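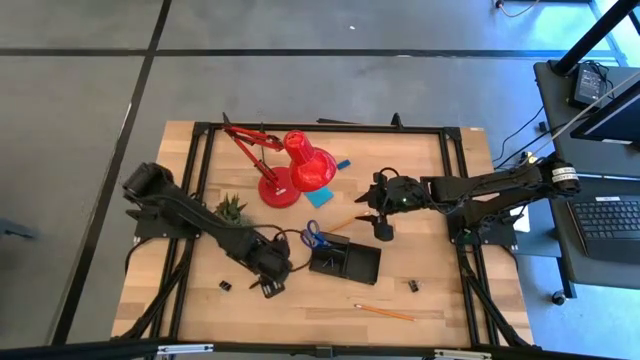
Tidying a desk with two arms: what we learned from the order of the demonstrations

In the last newsletter we wrote that our group was starting a small study on how the order of human demonstrations affects a learned policy. The study is now finished and the report is with our partners at Letico for comments. As the full text is long, we give here the main points for readers who follow our work on two-arm manipulation.

The task is simple to explain. Several office items lie on a table, among them pencils, binder clips and a pair of scissors, and the two arms must put the small items into an open box. The larger items must stay where they are and must not be touched. In our case these are the lamp and the plant. A person does this without thinking. For the arms it is difficult, mainly for two reasons. The first is that the items need different grips. A pencil can be taken almost anywhere along its length, but a binder clip is short and must be taken across the body, otherwise it turns between the fingers. The second reason is that both arms work over the same part of the table, and each must know when to wait.

The method

We trained the policy by imitation. An operator controls the two arms, the cameras and the joint positions are recorded, and the network learns to predict a short sequence of next movements from what it sees. There is nothing new in this part, and we used the same network as in our earlier work on the Torkura project, with the same number of parameters.

The new part is how we asked the operators to work. In the usual way of collecting data, the operator clears the table in the order he or she likes. We noticed last year that every operator has habits. One always begins with the nearest item, another begins with the scissors to have them out of the way, and a third uses the right arm for nearly everything. When the recordings of these people are mixed, the network receives different answers for the same table. It can then hesitate between two items, with the gripper standing over one of them and not closing. We called this "hovering", and in our earlier tests it was the most frequent cause of failure.

For this study we collected 1,049 demonstrations in two groups. In the first group, 800 demonstrations, the operators worked freely. In the second group they followed a fixed rule, which was printed and placed beside the control station. The rule says that each arm takes the items on its own side, going from the edge of the table to the middle. If an item lies in the middle, the left arm takes it and the right arm moves back first. The scissors are always last.

We then trained the network on the free group alone, on the fixed group alone, and on both together. We also tried a fourth way: first training on the free group, and after that continuing for a shorter time on the fixed group only. The four policies were tested on the same table arrangements, 30 for each policy. We marked the positions of the items on a paper plan, so that each policy met the same start.

The results

The policy trained on both groups together did not satisfy us. We had expected that more data would help, but it hovered nearly as often as the policy trained on the free group alone. The fixed group alone gave much calmer movements, and the arms seldom disturbed each other. However, this policy was weak when something unusual happened. If a clip slipped out of the fingers and fell in a new position, the policy often continued as if the clip were in the box. We think the reason is that operators who follow a strict rule also make fewer mistakes, so the network sees few examples of correcting one.

The fourth way was the best. The policy kept the order of the fixed rule, but it also knew how to go back for an item that was dropped. Out of the 30 arrangements, it left at least one item outside the box in 9. This is still too many for any practical use. For comparison, the policy with the mixed data failed in more than half of them.

Most of the remaining failures concern the binder clips. They are black, and so are the grippers, and when the fingers are near to a clip the wrist camera shows mostly dark shapes. We repeated a part of the test with coloured clips and the grasping looked more certain, but this was a small trial and we do not want to draw a conclusion from it. The pencils gave less trouble than we expected. The scissors were sometimes taken by one handle and then hung at an angle over the box, and in such cases they did not always go in.

The lamp was touched a few times in the whole test, each time by the elbow of an arm and not by the gripper. The policy receives no information about the distance between the arm links and other objects, so it can only learn this from the demonstrations. We are discussing if we should add a simple safety limit in the controller or leave it to the learning. There are two opinions in the group.

What it means for data collection

Our advice to other laboratories with a similar set-up is modest. It is useful to let operators work freely at the beginning, and a smaller set with an agreed order should be used at the end of the training. The rule itself can be very plain. We tested a more complicated one in February, with different instructions for each kind of item, and the operators forgot it or read it again during the recording, which made long pauses in the data. These recordings were not used.

We would also recommend to keep a note of which operator made each demonstration. We did this only from the middle of the free group, and now we cannot separate the habits of the first operators from the others. For the same reason our report contains no figure comparing the operators, although some readers of the draft have asked for it.

Next steps

Our colleagues at Sangkhawat will repeat the study on their own arms, which are longer and have a different type of finger. The paper plan of the arrangements has been sent to them, together with the text of the rule. In our own laboratory we will move to a task where one arm must hold an item for the other, for example opening a binder clip on a pile of paper. The fixed order will probably be more important there, as the arms cannot work separately.

The report and the recordings of the fixed group will be placed on the Bendetti project page when the comments are answered. The free group needs more checking and will follow later. Readers who want the draft before this can write to the group address given at the end of the newsletter, and we ask them kindly to say if they need the recordings also, as the files are large and must be sent separately.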